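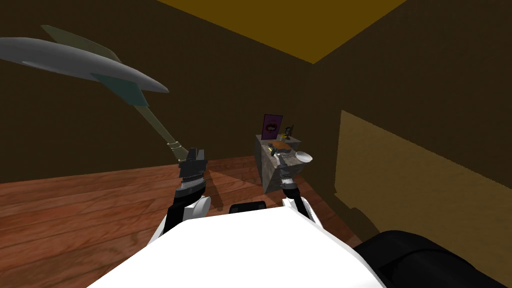 Ink pad drying out mid batch, help

florencio_s
Doing 81 place cards for my cousin's wedding in April, little fern stamp in the corner of each. Pad goes patchy after 11 cards. Kraft stock from Castari. Is it the paper or the pad??

clurville_crafts
Paper. Kraft drinks ink. Switch to a smooth white card and you'll be fine

dilani.h
Disagree, I use the same kraft all the time with pigment ink, no problem. Sounds like a dye pad. What brand

florencio_s
No brand on it, came with teh stamp. Says dye on the bottom so yeah

dilani.h
There you go. Get a pigment one + a re-inker bottle. Tap the pad on the stamp, dont press

clurville_crafts
Pigment takes forever to dry on kraft tho. Smudge city. I lost a whole set of tags that way

bravo_paper
heat gun, 2 seconds each. Or leave overnight. Clear stamp or rubber? Clear ones need a light rub with an eraser first or the ink beads up

florencio_s
Clear. Did not know that! Trying the eraser tonight

florencio_s
ok eraser helped a lot, still faint on the stem. Ordering pigment in dark green

clurville_crafts
still say white card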